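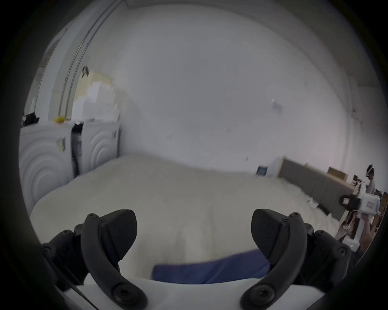 Chain slings: marking, angle and storage

Notes from the lifting equipment store, October 2022

The following applies to all users of chain slings drawn from the Drirnport store and from the satellite cage at Vinley. It replaces the short note issued in May, which dealt with two-leg slings only and left out the question of shortening clutches.

Identification

Every sling leaves the store with a metal tag on the master link. The tag carries the serial number, the grade of chain, the number of legs, the nominal length and the working load limit at the stated angle. A sling without a readable tag is out of service, whatever its condition. It goes back to the store with a red tie through the master link and is not to be used while a new tag is on order.

Several slings came back over the summer with the tag bent double. In most cases the tag had been trapped between the master link and the crane hook. Check before taking up the load that the tag hangs clear. If it has been bent, do not flatten it with a hammer, as the stamped figures tend to close up and can no longer be read with certainty.

Leg angle

The rating on a two-leg tag holds for an angle to the vertical of up to 45 degrees. Some older tags give a second, lower rating for 45 to 60 degrees. Beyond 60 degrees the sling must not be used at all. The tension in each leg rises quickly past this point, and so does the inward pull on the lifting points of the load.

Where headroom is short, the usual mistake is to choose short legs to gain height under the hook. The angle then opens up and the rating on the tag no longer applies. The right course is a spreader beam, and the store holds one Hirvonen beam for the purpose, with end fittings for two lengths. Book it ahead. The beam's own weight, and that of its top sling, must be added to the load when the crane duty is worked out.

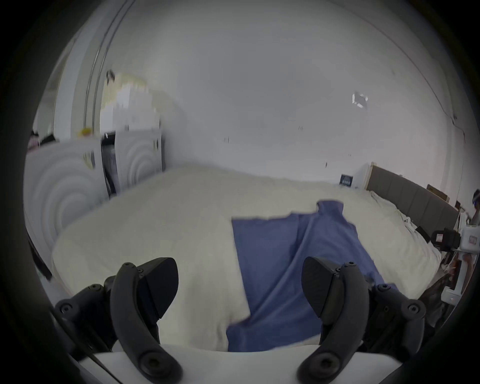

For four-leg slings the rating assumes that the load is shared by three legs. If the load is rigid and the lifting points are not level, two opposite legs may carry nearly all of it, and the sling should then be rated as a two-leg sling of the same chain size. Mercy Ondieki will check the figures for any lift of this kind, given a sketch showing the lifting points and the centre of gravity.

Shortening clutches

A clutch is used to bring legs to unequal lengths when the centre of gravity is off to one side. The chain must be fully seated in the pocket, with the loaded side leaving from the correct end. Where a locking pin is fitted, it must be seen to have sprung back. Knots are not an acceptable way of shortening a leg, nor is a bolt through two links.

Do not shorten one leg to the point where its angle differs from the other by more than 15 degrees without asking. The tag rating assumes equal angles, and the steeper leg will take the larger share.

Edges

Chain over a sharp corner loses strength. Use corner pieces with a radius of at least twice the chain diameter. Where the radius is smaller than this but at least equal to the chain diameter, reduce the working load limit to 70 per cent. Below that, the store will advise on a case by case basis — usually by offering a different sling or a clamp. Offcuts of timber are not corner pieces. They crush under load and can fall out when the legs go slack.

Checks before use

Run each leg through a gloved hand with the chain hanging free. Look for nicks, gouges, stretched links, twist, heat colouring and heavy rust. Links should move freely against each other. Pay attention to the bearing surfaces inside the link ends, where wear is easily hidden by the next link along. Hooks should be checked for opening of the throat, and the safety catch should close fully under its own spring.
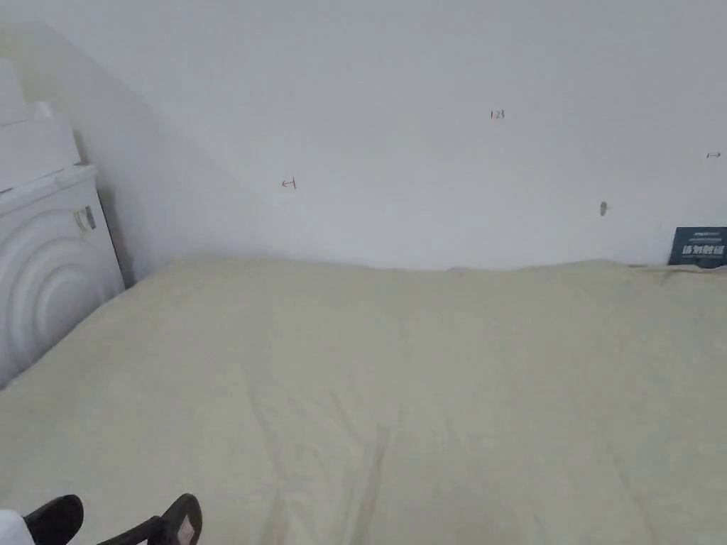 A catch that has been pushed sideways past the hook tip normally means that the hook has been tip-loaded. Report it as such. Fitting a new catch and carrying on is not enough, as the hook may have opened by an amount too small to see. At the last thorough examination 11 slings were withdrawn, 7 of them for hook faults of this sort. The rest had worn or damaged links.

Storage and return

Slings are to be hung on the rack by the master link and kept off the floor. The new Stollance rack at Vinley is rated at 300 kg per arm, which is less than the old one, so the heavier four-leg sets stay on the lower arms. The arms are painted to match the size bands on the store list. Wipe off mud and cutting fluid before hanging. A light film of oil is acceptable on chain held for long periods, but it should be wiped off before issue.

Slings that have been near acid, plating tanks or hot work must be returned separately, with a note of what they were exposed to and for how long. Grade 8 chain can crack after contact with acid with no outward sign. Such slings are held in the quarantine bin until the examiner has released them in writing.

Return slips are kept on the hook inside the store door. Fill in the serial number from the tag itself and not from the issue sheet.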